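# Jendirell - Réfection des lits et entretien du linge blanc

Fiche descriptive du corpus, volet « literie »

## Objet

Jendirell est un ensemble de notices et de prises de vues consacré à la réfection des lits dans les établissements d'hébergement. Il a été constitué par le service documentaire de Lirkex à l'intention des équipes d'étage, des formateurs et des personnes chargées d'établir des cahiers des charges pour le linge plat. Le volet « literie » porte sur le drap, la taie et l'oreiller. Les couvertures, les couettes et les jetés de lit relèvent du volet « Kong », publié séparément.

Le corpus comprend 14 notices. Chacune traite d'une opération et se lit indépendamment des autres.

## Contenu des notices

Une notice comporte un intitulé, la liste du linge concerné, le déroulement de l'opération et des remarques de terrain. Le vocabulaire est celui de la lingerie hôtelière : l'ourlet désigne le bord cousu du drap, le passepoil le cordon fin rapporté sur une couture, le rabat la partie de la taie qui recouvre l'ouverture. Les termes régionaux ont été écartés, sauf dans le glossaire. 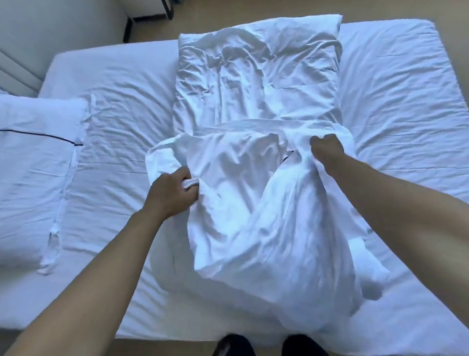 La reprise du drap en main fait l'objet de la notice 7. L'opérateur se place au bord du lit et cherche d'abord l'ourlet, seul repère fiable sur une pièce entièrement blanche. Sur la vue retenue, la main gauche tient le bord roulé dans le poing tandis que la main droite pince le tissu un peu plus loin, le reste du drap retombant en plis vers le bas du matelas. La notice recommande de conserver cet écart entre les deux prises jusqu'au dépliage complet. Un drap saisi par le milieu doit être reposé et repris par le bord.

La question des oreillers pendant cette opération a été discutée lors de la relecture. La version actuelle admet qu'ils restent sur le matelas lorsque le drap est simplement repris, et demande qu'ils soient déposés sur une surface propre lorsqu'il est changé. Les établissements disposant d'un chariot à deux plateaux appliqueront leur propre règle.

## Taies et oreillers

Les taies à passepoil de couleur sont traitées à part. Le liseré sert au tri en lingerie et aide à orienter la taie au moment de la pose. Le corpus ne fixe pas de côté obligatoire pour l'ouverture - les usages diffèrent d'une maison à l'autre - mais demande que tous les lits d'une même chambre soient dressés de façon identique.

Le lissage se fait à plat, mains ouvertes, du centre vers les bords. L'excédent de tissu est ensuite replié sous l'oreiller. Contre une tête de lit capitonnée, on évitera de pousser l'oreiller trop fort : la taie se tasse à l'extrémité et le travail est à reprendre.
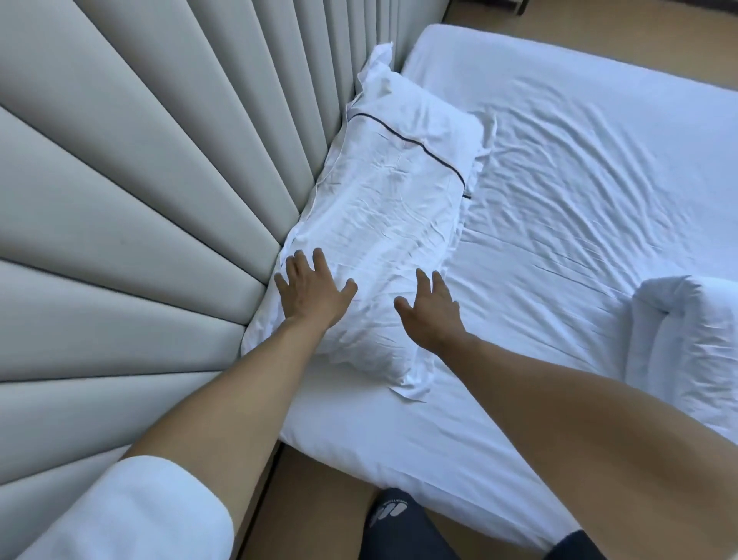 Fig. 2 - Taie blanche à liseré bleu marine, oreiller placé contre la tête de lit à cannelures.

## Contrôle du lit dressé

Le contrôle s'effectue depuis le pied du lit, puis de chaque côté. Il porte sur la tension du drap-housse, la tenue des angles et la propreté visible du linge. Les plis de repassage ne constituent pas un défaut ; les plis de tension, longs et obliques, signalent en général un angle mal engagé. Il convient alors de dégager l'angle, de retendre le drap et de vérifier l'angle opposé.

Pour un lit simple, la durée indicative est d'environ 9 minutes, linge sorti du chariot. Cette valeur figure à titre de repère et ne saurait servir à l'évaluation individuelle du personnel.

## Limites connues

- Le linge de couleur est très peu représenté.
- Les lits superposés et les lits médicalisés sont exclus.
- Sur les vues de linge blanc, les coutures ton sur ton se distinguent mal ; on se reportera aux schémas des notices.
- La notice 15, annoncée dans la version précédente, n'a pas été retenue. Son contenu sur les protège-matelas est en cours de révision.

## Utilisation et diffusion

Le corpus peut être reproduit à des fins de formation interne, sous réserve de la mention « Lirkex - corpus Jendirell ». Toute adaptation doit signaler les modifications apportées. La reproduction partielle d'une notice est déconseillée, les remarques de terrain complétant souvent le déroulement.

Les demandes de correction sont adressées au service documentaire, avec le numéro de la notice et le passage visé. La prochaine mise à jour est prévue en décembre.

Documents associés

Kong - Couvertures, couettes et jetés de lit
Flokdale - Tri et stockage du linge plat
Glossaire de la lingerie hôtelière
Jendirell - Historique des versions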